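Friday, Lusten cell, gripper recheck

Third visit to the same complaint. The log says "finger drift" again, and I don't believe it again. Fingers bolted to a bracket don't drift. Either the screws back out or somebody homes the gripper with a part still in it, and my money is on the second.

What the cell did overnight: 100 picks commanded, 93 placed, 4 dropped in transit, the rest never gripped at all. The Wekel controller called every one of those a good grip. So much for the grip-confirm flag. I have asked twice what current threshold it uses and got a brochure.

Checked so far, arm parked over the table with the fingers open:

- Finger screws, left and right. Torque fine on both sides. No fresh witness marks needed, the old paint lines still match.
- Bracket play. None I can feel by hand. Dial gauge is out on loan to the Alen line, so "none I can feel" is what we have.
- Opening width against the jig. Wide by a hair, same as last visit. If this were drift it should have grown.
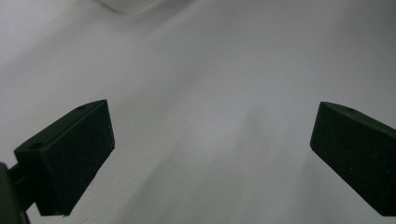 Homing is next. The vendor procedure says to home at every power-up, open direction, against the hard stop. It says nothing about speed. Ours was set to 81 percent, which seems a silly way to treat a hard stop. Dropped it to the lowest setting that still finishes before the timeout and re-homed. Width now matches the jig. One good reading proves very little, so I'm not closing the ticket.

Jankauskaitė's note from September blames the finger coating. Maybe -- but a slick coating would give slips on the heavy parts first, and the drops are all on the light ones. I'd want to see a swap test before we pay for new fingers.

To do: rerun the same pick list at the slow homing speed, change nothing else. Please leave the threshold alone until that's done. Get the dial gauge back.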